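January, morning – natural dye bench, Purau batch

The onion skin pot came out gorgeous! Proper deep marigold on the wool, and the colour held after two rinses. Weighed out 300 g of skins and left them soaking overnight, which Ghazala has been telling me to do for ages (she was right, I was impatient).

Mordant
Alum at the usual rate. Maite wants to try a soy milk pre-soak on the cotton next, and I'm keen – the last lot of cotton went a sad beige. Skein 178 is the control, so please don't borrow it for knitting, Hammad.

Iron dip
Ten seconds only! Anything longer and the gold slides off into a murky olive. I love that olive, but it isn't what Titilayo asked for. Her swatch card is pinned by the sink.

Colour target
She's after a warm honey-orange, close to the round wooden tabletop, straight grain lines and all. We're a shade too yellow. A pinch of madder in the second pot might nudge it over.
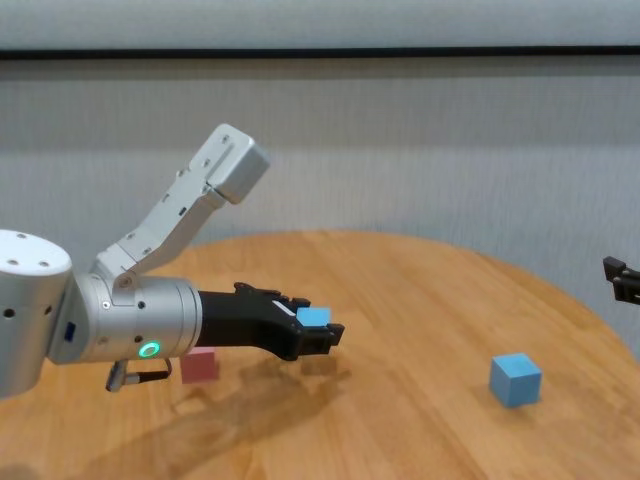
Still to do
Madder test, 2 small skeins. Ask Shoaib if his neighbour has more brown onions. Label the jars before I forget which is which.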